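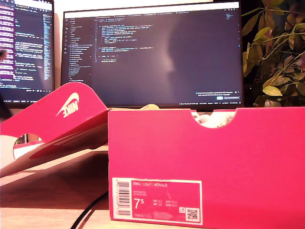
When does the ring have to be checked before a show?
Twice, please: once when the build is finished, and again after the last practice match, before the doors open. If a match breaks something in the middle of the card, the ring crew looks it over during the next entrance and tells the referee what they found.

Ring and Ringside Checklist, with comments
Fluren Hall, show of 26th March
Checked by Corina Frei and Ehab Shawky

RING FRAME AND BOARDS
Posts upright and pinned: OK. All four pins in, all four clips on.
Cross beams seated: OK after a second try. The beam nearest the entrance ramp was riding a little high, so we lifted it out, swept the socket and dropped it back in.
Boards flat, no cracks: One board replaced. It had a soft spot near the middle that you could feel better than you could see, and I'd be grateful if whoever loads the truck would keep it away from the good ones this time (it has a big chalk X on it now!).
Padding and canvas: OK. Canvas pulled tight and laced on every side. There is a small old patch by the blue corner which is still holding nicely.

ROPES AND TURNBUCKLES
Rope tension: OK. Top rope taken up a half turn after Eusebio Paucar ran it a few times and said it felt lazy.
Turnbuckle pads tied: OK, though the lower pad in the red corner needs new ties before the next show. Taped for tonight.
Ring steps: OK, rubber feet all there.

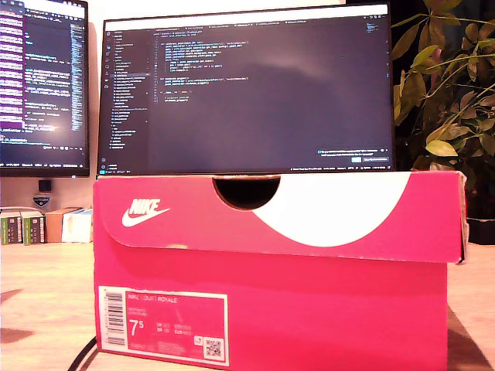 Stonolby Wrestling Club | Ring Crew and Show Safety

RINGSIDE AND BARRIERS
Floor mats: OK. Edges taped down on the ramp side, where people always seem to catch a toe.
Barriers linked: One loose link by the front row, fixed. Please give each one a good hard shake and don't just look at it, as that one looked perfectly fine until Ehab leaned on it.
Announce table: Moved back a full step. Gualtiero Pellegrini likes to be close to the action when he's calling a match, and we do love his enthusiasm, but he needs room to get his chair out in a hurry. Headset cable now runs behind him and under the mat.
Bell and hammer: OK.

HALL AND CROWD
Seats put out: 548, which matches the plan.
Aisles and exits clear: Side exit was blocked by the Ondeck speaker cases when we first came through. Moved, and checked again at doors.
Lighting rig: Safety chains on all lamps. Signed off by the hall.

FIRST AID
Kit and ice: Kit full, ice in the cooler under the stage.
Medic on site: OK. Magdalini Chrysikopoulos was with us from the first practice match to the last bell, and has asked that every wrestler stop by her table afterward, even the ones who feel wonderful.

STILL TO DO
New ties for the red corner pad (Eusebio).
Replacement board to be ordered from Economou, same thickness as the others.
Spare roll of mat tape for the crew box. We finished the last one on the ramp.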